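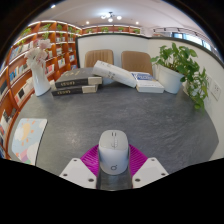 Returns season, again

If you sell anything online, you already know what March looks like. The holiday gifts went back in January, the regretted sale items in February, and what lands on the dock now is everything that people found behind the couch.

Chaturvedi, the homewares chain, asked us last year why its refunds took so long. The answer was a spreadsheet. Every returned parcel got typed into it by the store, then typed again by the warehouse, and the two versions were compared by email whenever somebody had the patience. At the worst point 598 parcels sat on a mezzanine waiting for their rows to match, a few of them containing candles, in summer.

We moved the whole business onto Nekeo, our returns module, starting with 20 stores. Staff scan the label once and pick a reason from a list. The first list had so many reasons that everyone chose "Other," so we cut it down and "Other" is now at the bottom, in gray, looking unloved. 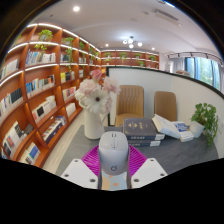
A computer mouse, with bookshelves in the room behind.

Most parcels now clear in 2 days. Finance has stopped copying us on emails with red exclamation points, and we do miss them a little.

The next piece is Hover, which decides whether an item should go back on a shelf, to an outlet, or to the Casance clearance site. It has been tested on 3000 past returns and agreed with the warehouse team on nearly all of them. The arguments were mostly over lamps. The warehouse has strong feelings about lamps, and we have let them keep the final say.

If your own returns process has a mezzanine in it, reply to this newsletter and we'll set up a call. Please move the candles first.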